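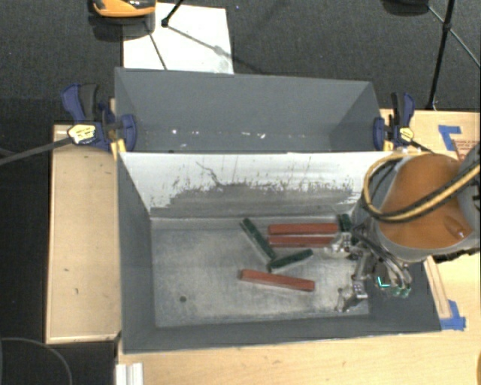 # Chapter 6: Open Bins and Small Parts

## 6.1 Scope

Chapter 5 dealt with racks and shelving, where every item has an assigned face and a fixed depth. An open bin has neither. Parts put into it come to rest wherever contact and friction leave them, and the person who designs the station must plan for all the resting positions the bin permits. This chapter covers rectangular open-top bins holding loose parts of simple shape. Deep hoppers and vibrating feeders are left to Chapter 9.

The chapter assumes that the reader can work the clearance problems in Section 3.4. Readers who skipped that section should return to it before attempting 6.5.

## 6.2 Terms

**Bin floor.** The lower inside surface. Its usable area is smaller than its measured area, as a strip along each wall is hard to reach into.

**Wall clearance.** The shortest horizontal distance between a part and the nearest inside wall. A part with zero wall clearance is said to be *walled*.

**Lie.** The direction of a part's long axis, measured against the long side of the bin. Two parts with nearly the same lie are called parallel even if they don't touch.

**Vee.** Two elongated parts whose near ends meet or almost meet at an angle. A vee leaves good access at its open side and poor access at its point.

**Isolated part.** A part with free floor on all sides wide enough for the picking tool or the fingers.

Color plays no role in these definitions. It matters only in sorting, where a bin may hold blocks of the same shape in two colors, such as red and dark green, and the order of removal is set by color as well as by access.

## 6.3 The Nundness Bin Trials

Most of the worked problems use measurements from the Nundness trials, run by Hok-lam Hsu and Yee-man Mok at the Bestholm parts depot. Hsu and Mok recorded 2,000 drops of rectangular blocks into open bins and noted the lie and wall clearance of each block after it settled. In 356 of those drops the block came to rest walled. The full tables are in Appendix C.

Two points of method should be kept in mind. The bins were clamped to the bench before each run - an unclamped bin shifts when a part is pulled against its wall, and the clearance readings drift with it. The bin floors were also left in used condition. Scratched metal and smooth coated metal give different sliding distances, and results from one should not be applied to the other without the correction in Table 6.2.

## 6.4 Order of Removal

The basic rule is to take isolated parts first, then parts on the open side of a vee, then parallel pairs, and walled parts last. Yip's rule, introduced in 6.6, changes this order when a second bin stands directly behind the first and the shared walls limit the angle of approach. The Urberg method in 6.7 treats both cases together but requires a measured floor plan.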